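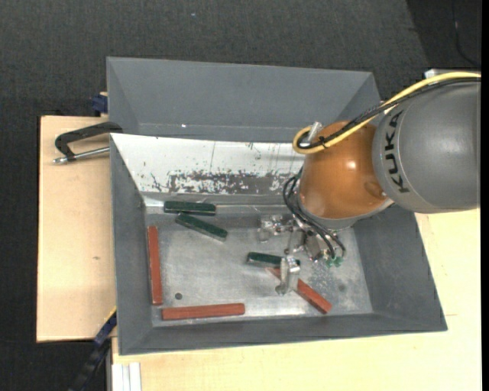
Progress report on the Saltden courtyard, for the Prodo small grants office, 10/14/21

The birdbaths are in, the gravel is down, and the sundial points more or less where the sun is. You asked for a short update on the stone and ornament side of the project, so I will leave the drains for the next one, when I may be in a better mood. Color took up most of May. The choice came down to dark green or reddish-brown for the border around the pond, the same pairing as the bars in the gray bin, and we held one meeting too many before picking green. The brown lost because it matched the mud, and we already have mud.

Spent so far: the pond liner, the edging, both birdbaths and the carved bench. The bench came from Valtonen and is very handsome. It is also 2 inches longer than the alcove it was ordered for, a fact we learned with four people holding it. It now stands by the gate, where visitors assume we meant it to.

The wall plaques from Dremier arrived on time and in one piece, apart from the heron, which arrived in two. They have agreed to replace it. Until then the heron is on the potting shed shelf, looking at its own feet from a new angle.

Planting around the ornaments is going well. We put in 100 lavender plugs along the path and 30 ferns behind the pond. The ferns like it there. The lavender is thinking it over.

Still to do before the next payment:

Set the second birdbath level. It currently serves birds at one end only.
Seal the bench before the frosts.
Choose a finial for the gate post. Roy Dawber wants a pineapple. I have asked him to put his reasons in writing.
Fix the catch on the gate itself – it opens for the wind and for no one else.

We are inside the budget, mostly thanks to the fountain we decided against. I would like to move what was set aside for its pump into path lighting, if you have no objection. The form for this asks me to describe the "expected emotional benefit" of the lights. I have put down that people will stop walking into the bench.

Receipts are attached in the order I found them.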